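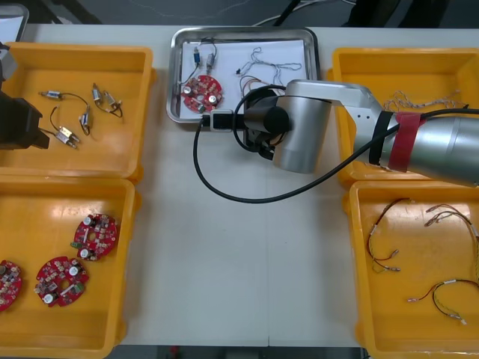
Courses > Robot Teaching > Handouts > Week 4: Showing the Arm What You Want

Search this site Go

Week 4 handout: Showing the arm what you want

November 21, 2019

Okay, so last week we talked about writing a motion program line by line, and I could see some of you thinking there has to be an easier way. There is! This week you take hold of the task yourself and let the robot record what you did. I'm going to call it "teaching by showing" in these notes. The textbook calls it something longer and you can use either on your lab sheet.

Our job for the next two sessions is the Prellesa kit. Prellesa is the little kitting project we've been using since the start of the course: parts live in yellow bins at the corners of the table, and one of each kind goes into the metal tray in the middle, on the paper. Round red board, small wired component, wire harness. A person does it without thinking. You'll be surprised how much thinking there was.

Two ways of showing

1. By hand. You put the arm in its free mode, so the motors hold up the weight of the arm but don't fight you, and you push it around. Grab it at the wrist and not at the forearm (there's a long cable that loops off the forearm and you don't want your sleeve in it). You feel the contact when the fingers touch the bottom of the bin, and that feeling is worth a lot. The trouble is that your own body gets in the way. Your hands block the camera's view of the part, and with two arms on the table you'd need to be an octopus.

2. By remote control. You sit at the desk and move a pair of small handles, and the arms copy you. Your hands stay out of the picture, the recordings look like what the robot will see later when it's working alone, and you can drive both arms at once. What you lose is touch. Our handles give you no push back at all, so you have to learn to read contact with your eyes: the part stops moving, or the bin gives a little shove sideways.

We'll do by hand first, with one arm, and switch to remote after the break. I know everybody wants to go straight to the handles. Please don't. The people who skipped the first half last year pressed much too hard on everything.

What goes into a recording

Each demonstration (I'll say "demo" from here on) is one run of the task from start to finish. The Akyol recorder saves 25 samples a second, and each sample has the joint angles, how far open the gripper is, and the camera picture from that same moment. Those three have to line up in time. If the camera lags behind the joints, the robot learns to close its fingers on a part it hasn't reached yet, and you will spend an afternoon blaming the gripper. I did.

Before your first demo, run the sync check. Close the gripper sharply, open it again, stop the recorder and look at the plot. The dip in the gripper line and the picture where the fingers meet should fall on the same sample or one apart. Two apart, restart the recorder and try again. Still two apart, come get me.

Boards, components, wires

Start with the boards. They're stiff, they're round, and they have a hole in the center, so it hardly matters which way they're turned. Pick by the edge. Don't squeeze across the short silver-topped capacitors, tempting as they are, they are not handles. Come straight down, close, pause for a breath, lift straight up. That pause looks silly but it shows up beautifully in the data as a clear "now I have it" moment.

The small wired components are harder. The metal body is what you want in the fingers, and the thin leads trail off wherever they like. Always grip the body. If you grip the body in some demos and a lead in others, the learner will sort of average the two, and the average of two good grips can be a grip on thin air. Keep this one in mind, we'll come back to it when we do the math (this is the "two good answers" problem, section 3 in your reader).

Then there are the harnesses. Oh, the harnesses. A wire harness never has the same shape twice, so there's no single pose you can store and replay. This is where showing really beats writing a program, and it's also where sloppy showing gets punished. My rules:

- Grip near the middle of the bundle, away from the terminals.
- Lift slowly until the ends hang free. If a second harness comes up too, put both back and keep recording. That's a useful demo, don't throw it out.
- Lay it down in the tray with a small sideways drag so it opens out a bit.
- Let go, then move up before you move across. Wires catch on fingers.

Mix up your starts

After the fifth demo you'll find a rhythm, and the rhythm is the danger. You'll take the same board from the same corner of the bin every time and the robot will learn that corner. So shuffle the parts between runs. Start the arm somewhere a bit different each time. Leave the tray partly filled for some runs, and shift it an inch or so for others. Make a small mistake now and then and fix it - approach a little off to the side, stop, correct, carry on. A robot that has only ever seen perfect runs has no idea how to get back when it drifts.

How many demos? The Brindesard group (last December's project team, their report is in the course folder) collected 279 for this same kit. With the first 200 their boards were already fine and the harnesses were still poor, and the rest of their demos were nearly all harnesses. I like that plan and I'd copy it. As a class I'm hoping we end up with 400 or so, shared between all the pairs, so no one has to do a heroic amount.

Labeling

Name each file with your pair letter, the part and a running number, like B-harness-07. Mark it good, fixed or bad. "Fixed" means you slipped and recovered. "Bad" means I should never train on it: you dropped the part outside the tray, bumped the other arm, hit the stop. Don't delete the bad ones, just mark them.

Safety, quickly

The red stop button is on the desk and one person in each pair keeps a hand near it during remote control. In free mode, speed is capped, but the arm is still heavy. No heads over the table. When you swap drivers, the new driver matches the handles to the arms before switching on, otherwise both arms jump to wherever the handles happen to be.

To hand in

Your demo files, your sync plot, and one page on the difference you noticed between by hand and remote. Tell me which part was hardest to show and what you changed after the first few tries. I'd much rather read about a grip that went wrong than a paragraph out of the reader!

Reading for next time: the Britcombe notes, chapter 2, up to where the filtering starts. Skip the boxed proofs unless you enjoy that sort of thing.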